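### 3.2 Sites and data collection

We studied two workplaces owned by the same parent firm. Asstead is a customer support office with open seating on one floor. Flinwood is a parts and repair operation spread over two buildings, with office staff upstairs and technical staff at ground level. Both sites had moved to a new shift pattern the year before, and managers at both wanted to know whether people on different shifts still spoke to each other.

All employees at the two sites were invited to take part, 337 in total. Of these, 110 agreed to wear a proximity badge during working hours for four weeks in June. The badge logged which other badges were within two meters and for how long. It did not record sound. Seven people withdrew before the end, leaving 103 with complete records. Participants could switch the badge off at any time, and supervisors were not told who had signed up.

We also ran a short survey at the start and end of the period. It asked people to name the coworkers they went to for advice, and to rate how closely they felt they were being watched at work. Survey answers were matched to badge records by a code held only by the research team.

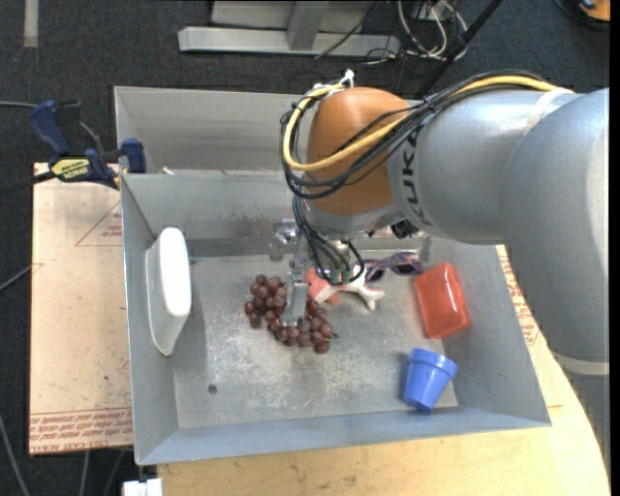

**Figure 2.** KUKA robot arm over an open metal bin.

Badge contacts shorter than one minute were dropped. Most of these came from people passing in hallways or standing in line, and a test on the first week of data showed that they added little to the advice network. After this step the data set held 1,338 contacts between distinct pairs. We treated a pair as connected if they had at least three contacts on separate days.

### 3.3 Differences between the sites

The badge network at Asstead was dense within teams and thin between them. People sat next to the coworkers they named in the survey, so the two measures agreed well. At Flinwood the match was weaker. Technical staff often named someone in the upstairs office as a source of advice but had few logged contacts with that person. In follow-up interviews they said these talks took place by phone – a channel the badge could not pick up.

Feelings of being watched rose slightly at Asstead and did not change at Flinwood. The rise was limited to staff who already had their calls reviewed each week. Several of them said the badge itself bothered them less than not knowing what would be done with the results. We return to this point in Section 5, where we compare the consent procedure used at the two sites with the one used in the earlier Escobar pilot.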